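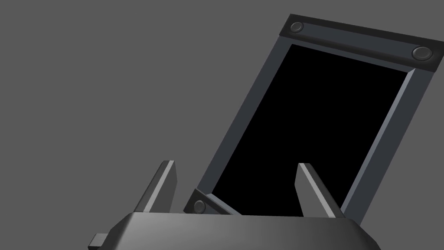 # The Robot Can Do Your Chores, as Long as Your Chores Hold Still

Kilian Zürcher keeps a list on the wall of his office of things he was told a robot would be doing by now. Folding towels is on it. So is clearing a dinner table, changing a vacuum bag and loading a parts washer without supervision. He has crossed out one item, the parts washer, and written "sort of" next to it.

Zürcher runs the night shift at Grabner, a shop that makes hinges and door hardware. The company bought its first arm four years ago and has bought two more since. I went to see them on a Thursday, a little before ten at night, having spent the previous week watching demo videos in which robots make beds.

The arms at Grabner don't make beds. One of them moves hinge blanks from a tray to a press. It has done so all year, and Zürcher has no complaints about it. The second loads the washer, and he has several. The third was under a tarp.

"That one was going to do packing," he said. "Packing is where you find out."

A carton arrives with one flap bent. The tissue sticks to itself. Somebody on the day shift switches to a cheaper box, and the box is a quarter inch shorter. A new hire gets past all of this in the first hour without remarking on it. The arm stopped 20 times in its first full shift, and each stop meant a person walking over from other work. By the end of the month the packing crew had asked for it to be moved, as it was standing where they used to stand.

## Practice makes something

The people who build the software for these machines don't deny any of it, at least in private. Their answer is more practice, and most of the practice now takes place inside a computer. A simulated arm with a pair of gray fingers can reach for a simulated panel all night, get it wrong, and start over with no glass to sweep up.

Elfriede Widmer does this work at Gevov, a small firm that wants to sell a household arm. Her team's training worlds are plain places. Surfaces are smooth, edges are clean, and there is seldom anything in the background. She likes them that way to begin with and adds trouble by degrees: a shift in the light, some extra weight, a little less friction.

"People look at it and say it isn't a kitchen," she told me. "I know it isn't a kitchen. I'm trying to find out if it can pick something up."

Fair enough. But the company's sales deck does talk about kitchens. It gives the number of practice tasks completed in simulation as 2582, in very large type, and the number completed in actual homes is on no slide that I was shown. When I asked, Widmer said the home trials were early. I asked how early. She said May.

I don't doubt her work. I doubt the step from her work to the deck, and I've seen it taken many times. A robot that closes a virtual cupboard has learned something real about closing. It hasn't met the cupboard in my apartment, which you have to lift slightly and push with a hip.

## Four hours with a dishwasher

Gevov's closest rival, Prerach, let me sit in while its arm emptied a dishwasher in a rented house. Maximiliano Arroyo, the engineer in charge, was good company and made no great claims. The plates went well. The mugs went well too, apart from one that was put away with some water still in its base. Then came the cutlery basket, where two forks had locked together, and the arm held the pair in the air for what felt like a very long time.

Arroyo took the forks away and restarted it. He did that sort of thing often enough that I began to wonder who was emptying the dishwasher. The job took most of four hours, including a long pause for a software problem that he said had nothing to do with the forks. I do mine while the coffee brews.

He expects the time to come down, and I expect he's right. The machines are better than they were. Five years ago the plates would have been the story.

## Who picks up the rest

What bothers me is the bookkeeping. Liesl Thaler manages a linen service called Granen, which leased a folding machine last year and measured it with unusual care. In the trial week it folded 905 towels. Another 276 came out wrong and were folded again by hand, and the supplier's report counted those as processed.

"They were processed," Thaler said. "Then we processed them."

She kept the machine anyway, for the flat sheets, which it handles beautifully. The towels went back to the table by the window, where three women fold them and talk over the radio.

At Grabner, I asked Zürcher what he'd want next if money were no object. He thought about it while the first arm went on feeding the press behind him.

"Somebody for the second shift," he said, and went to see why the washer had stopped.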